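Chapter 7
Courtyards and Covered Walks

The monastery at Fornero was begun in 1592 on a sloping site above the river. Its plan is simple: a church on the north side, and 2 courtyards joined by a vaulted passage. The larger courtyard has arches on all four sides – the smaller has them on three.
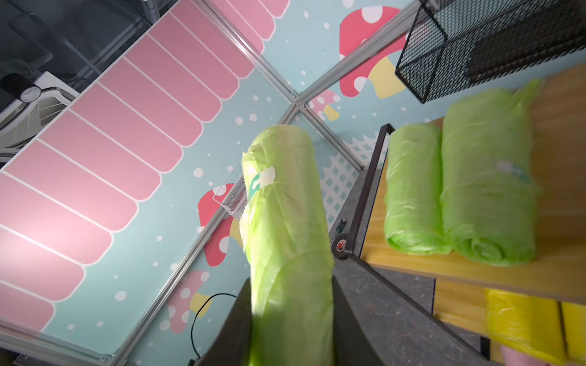
7.1 The Arcade

An arcade is a row of arches carried on columns or piers. At Fornero the columns are limestone, with plain capitals. Compare the heavier brick piers at Ogilvie, covered in Chapter 2.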